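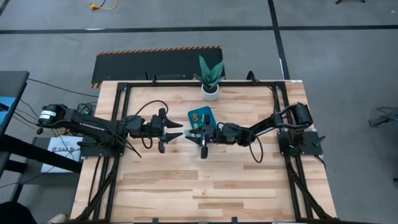 # About Us: How We Work

Ondska runs two-arm manipulation cells and writes the bench rules that go with them. We started with one table and a page of notes taped to a post. The page became a standard, the standard got a number and a change log, and most of what other groups ask us for today is the standard.

Our cells are wooden-topped tables with a black metal frame and arms fixed at the edges. The work is tabletop handling of small, light household items: bottles, cups, bins, boards with loose shapes. None of it is heavy or fast. The rules below exist because people stand close to these tables all day, and because a recording made under loose conditions is of little use to the person who has to read it later.

## The Bench Standard

The current edition is called Moltusley, after the street where the first cell was built. It has 40 clauses. Most of them are short. The ones visitors ask about are these:

- **Speed.** Arm tip speed is capped at 300 mm per second whenever a person is inside the floor marking. The cap is set in the controller. Operator judgment does not replace it.
- **Shared reach.** Where two arms can reach the same spot, one is named lead in the task sheet before power-up. The other yields.
- **Cables.** Every cable crossing the tabletop is checked through the full range of the wrist at the start of a shift. A loop that can catch on an object is re-dressed before the first run.
- **Objects.** Each task sheet lists the objects by name and gives a start area for each. Objects not on the sheet are logged as background if they stay on the table.
- **Stop.** Anyone may call a stop. The person who calls it does not have to give a reason until the arms are still.
- **Hand-off.** A cell changes operators only with both grippers open and empty.

Clause 22, on closed containers, took the longest to agree on. A container with small parts inside behaves differently depending on how it is placed, and early task sheets recorded only "bottle, on table." The sheet now asks for three entries: cap up or cap down, contents yes or no, and distance to the nearest bin. Two operators given the same sheet should set up the same table.

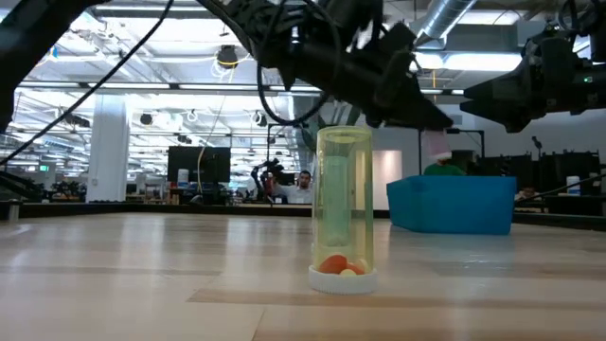

*Clause 22 items: a capped bottle standing cap down with small pieces inside, and a second bottle held by the gripper near the blue bin.*

## Records and Review

A run without a record is treated as a run that did not happen. Each record holds the task sheet, the edition of the standard in force, the operator's initials, and any stops. Records are kept for 30 months.

We passed 3,000 reviewed records in June. Review is done by a person who was not at the table, and it covers the start state, the end state, and every stop in between. A reviewer may return a record for correction once. After the second return it is withdrawn and the run is repeated.

Deviations are filed under one of two headings:

1. **Setup deviation** – the table did not match the sheet when the run began.
2. **Conduct deviation** – the table matched, and a clause was not followed during the run.

The first kind is far more common and usually ends in a rewrite of the sheet. The second kind goes to the cell lead the same day.

The standard is revised twice a year. Proposed changes are tried on the Semau cell first, and a clause that slows work there without reducing deviations is dropped. The Sharifi edition, which came before the current one, lost seven clauses this way.

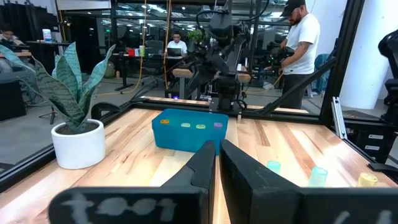

**Bench Practice Group**
Cell Operations, Ondska

The group maintains the standard, trains operators, and signs off new cells. Sepehr Taheri leads it and holds final say on clause wording. Lieven Van Leeuwen is responsible for training and for the review desk.

New operators spend their first two weeks on handheld control and sorting tasks with cups and an open bin. They work beside a signed-off operator until they have completed the clause check without prompting. Prior robot experience shortens nothing – the check is the same for all staff.

Before a new cell is signed off, the group confirms frame fixings, arm mounting, stop function, and clearance behind the table. Desks and walkways near a cell are part of the inspection. Sign-off lapses if an arm is moved to another mounting point, even on the same frame.

Outside groups may use the standard without charge provided the edition name stays on the cover sheet. Questions about a clause should quote its number and edition. The review desk is closed on Sunday.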